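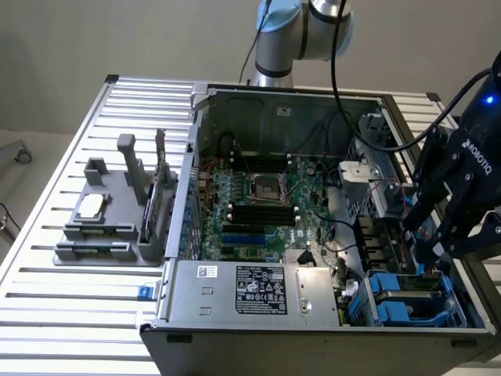

*Side panel off, socket empty, lever up*

# Death notices in the Dratstead paper: whole notice or just names and dates?

**sipho_dlamini** wrote (23 Jun 2026):

Hello all! I've finished the first run of the Dratstead death notices and I'm so pleased with it I had to come and tell someone. 2,583 notices typed up, every one of them read twice, and I've found three of my own lot in there, including a great-aunt we all thought had gone abroad. She'd moved to Harahap and run a wool shop!

Question before I start on the Sillutberg ones. Do I keep typing the whole notice, with the hymns and the "no flowers please" and the list of grandchildren, or cut down to name, age, date and place of burial? Whole notices are slow going but oh, they're lovely to read.

**marrowfat** wrote:

Whole notice, every time. I found my grandmother's second marriage from one line in a notice: "also of her stepsons in Vunska". If somebody had trimmed that I'd still be looking.

Brilliant work by the way.

**PMatlala** wrote:

Going to disagree a bit, sorry. I did the Vunska burials the short way and got through 2,000 entries in the time it would have taken me to do 600 in full. People search by surname. Once they've got the surname and the date they can order the page from the library and read the hymns for themselves.

Also some of those grandchildren are alive and may not want to be in a searchable list.

Pravesh

**marrowfat** wrote:

But Pravesh, they can only order it if they know it's the right person! Have you seen how many Annie Coopers there are? The stepsons were the only clue I had.

**sipho_dlamini** wrote:

Both fair. I hadn't thought enough about living people. Would a cut-off date sort that out?

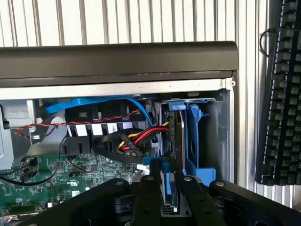 The other thing I keep going back and forth on is spelling. The paper was terrible at it. I've got one chap who is Hendry in his notice and Henry in the thank-you from the family a week later, and I've typed both just as printed, with a note on the first one. Is that what people do? I'd love to get this settled before I get going again, I've got 324 Sillutberg notices waiting and I'm itching to start.

**teasel_and_co** wrote:

As printed, always, with your own reading in square brackets after it. Never tidy up silently. I once spent most of May chasing a Mrs Thorn who was a Mrs Thorne, and the missing e was put there (or not put there!) by a helpful typist.

On the length question I'm with marrowfat. Those "late of" lines are gold. My great-grandfather was "late of the Sillutberg tram sheds" and that one scrap led me to his staff record, his wages and a telling-off for whistling.

**PMatlala** wrote:

The whistling is excellent, I'll give you that.

Still think short first and full later is the better order. Get the whole run searchable, then go back and fill in. Otherwise you do the A to F beautifully and the Youngs never get a look-in.

**sipho_dlamini** wrote:

I'm going by date and not by surname, so the Youngs are safe! But I could do a short list for all of Sillutberg first and then the full notices a year at a time. Pravesh, could you send me the column headings you used for Vunska? If ours match, people could search the two together.

**PMatlala** wrote:

Sending tonight. Leave a column for the page number, I didn't and I've regretted it ever since.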